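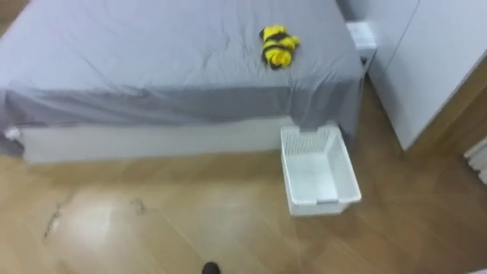
Dralcombe open day, bedroom bay. Striped item on the bed, basket on the floor.

Why does a tidy-up robot wait so long before picking one thing off a bed?

Posted by tolerance_stack, Sep 9, 2019
Category: Home robotics > Demos and trade visits

I went to the open day at Dralcombe and watched the bedroom demonstration twice. The task on the card was "move item from bed to laundry basket." Gray fitted sheet, one yellow and black striped item lying on it, a white basket on the floor against the end of the bed. On the first run the robot stopped facing the bed and did nothing I could see for 30 seconds. On the second run the wait was 11 seconds. Same task, same room. The guide said the system was "planning" and moved us on to the kitchen.

I work on packaging lines, where a pick is fixed in space and the cycle is over before you can ask about it. I am trying to understand what takes the time. Is it vision, arm planning, or something else? The handout names a controller called Brokex but gives no block diagram.

Two other things I noticed. The floor is a glossy wood-look surface with a strong light reflection on it, and there are several dark marks on it near the bed. Could either of those matter?

4 people are following this thread

bracket_and_shim
Accepted reply

Arm planning for a single reach is normally well under a second on current hardware, so I would rule that out first. The wait is more likely in perception, and there are two parts to it.

Part one is deciding what the item is. Cloth has no fixed shape. A striped sock, a scarf and a soft toy can give very similar outlines when they are crumpled, and the grasp differs for each. A thin cloth wants a pinch on a raised fold. A stuffed item wants a wider opening and some squeeze. If the classifier returns two labels with close scores, a cautious system takes more views before it commits. Look at how much the head moves during the wait.
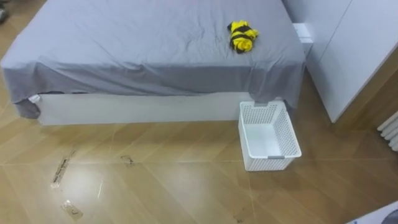
Part two is the drop point. An open basket with lattice walls is awkward for a depth sensor. Some returns come off the plastic, some pass through the openings and come off whatever is behind, and the wall ends up as a patchy surface in the map. The planner needs the rim height and the inside edges before it can release over the middle. White plastic next to a white bed base does not help with the color channel either.

The glossy floor can matter. A bright reflection shows up in some depth cameras as a hole or a false surface. The marks are a smaller issue, but a floor-clutter detector may still have to check that they are flat and can be driven over. I would expect that to cost time once, at the approach, and to be cached on the next run. That could explain part of your 30 versus 11.

If you go again, ask whether the map is cleared between runs.

cusgate_user
The room was probably just full of people's phones hogging the Wi-Fi. Ours does it too. Reboot it.

bracket_and_shim
Possible if perception runs on a remote server. I have not seen anything that says it does.

pallet8
I was at the October session last year and asked about the same delay. The answer then was that the demo build has an operator confirm step – a person at a desk approves the target before the arm is enabled. If that is still in place, the difference between your two runs could be one person reaching for a mouse. The Aitken unit in the next bay ran without it and started almost at once, but it was only moving rigid boxes on a shelf.

I also asked about speed near visitors. The arm was limited to 500 mm/s that day. That affects the move and has no effect on the wait.

tolerance_stack
The confirm step fits. There was a desk behind the rope with someone at it, and I took it for the sign-in table. I have written to Dralcombe to ask about that and about the map reset, and will add the reply to this thread if I get one.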